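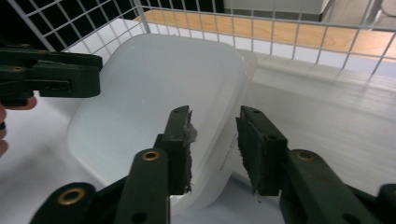
Can I get the cloudy look off frosted plastic storage boxes?

Asked 2019-04-19 in Kitchen & Pantry
Viewed 314 times

Hi all! I've got a bunch of those white see-through-ish plastic boxes, the rectangular kind with rounded corners, and I've been using them for everything - rice, tea bags, leftover soup, screws (not at the same time). I got them from a Skoruner outlet when we moved and I love them because they stack. But they've started to feel kind of tacky on the outside and the inside looks hazy to me. They were always a bit frosted, so maybe I'm imagining it?

There's a bit of tiny printing on the side but it's so small and blurry that I can't make out a word of it, so I don't know if they're OK in the dishwasher or not. I've been doing them by hand with regular dish soap. My sister swears by bleach and I'd like to avoid that if I can, as these hold food. Also the thick rim is where all the gunk hides and my sponge just slides right over it.

Any ideas? I'd hate to toss them.

Answer (accepted, 117 people found this helpful)

Tacky is almost always old oil. Plastic hangs on to grease way more than glass does, and lukewarm water with a little squirt of soap just moves it around. What I do: make a paste out of baking soda and dish soap, rub it all over with my hand (outside too!), and let it sit while I do the rest of the dishes. Then rinse with the hottest water your hands can take. For the rim, get an old soft toothbrush and go along the ridge on both sides. You'll be surprised what comes out of there.

Skip the green scrubby pads. I ruined a whole set of Vorkell boxes that way - they got so scratched up that they picked up every stain after that, and the spaghetti sauce one never recovered.

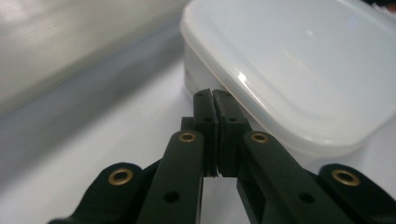
Working out whether it's haze or just the frosted finish is the annoying part, and I'd do that before you scrub yourself silly. Dry the box completely first. Then look at where you're holding it, because with a white background like in that second photo a white box pretty much disappears on you and you'd never spot a greasy patch, while dark stuff stands right out. So put a navy or black dish towel down and tilt the box over that. If the cloudiness is the same all over, that's how the plastic was made and you can quit. If you see streaks or fingerprints, it needs another round with the paste.

As for the dishwasher, if you can't read the marking I'd stick to hand washing. I warped a lid once on the bottom rack and it has never gone on right again.

Answer (9 months later, in the comments it says moved to answers)

White vinegar. Soak overnight. Works on mine, I have the Garkar ones.

Answer

I'd second the baking soda, but I need to put in a word for sunshine - mine had a curry smell nothing would touch, and a day on the back porch with the lid off took care of most of it. Mine are from Aidoo so maybe yours are different. I wouldn't use bleach either. And if the inside feels rough even when it's squeaky clean, I'd retire that one to screws and buttons and keep the smooth ones for rice.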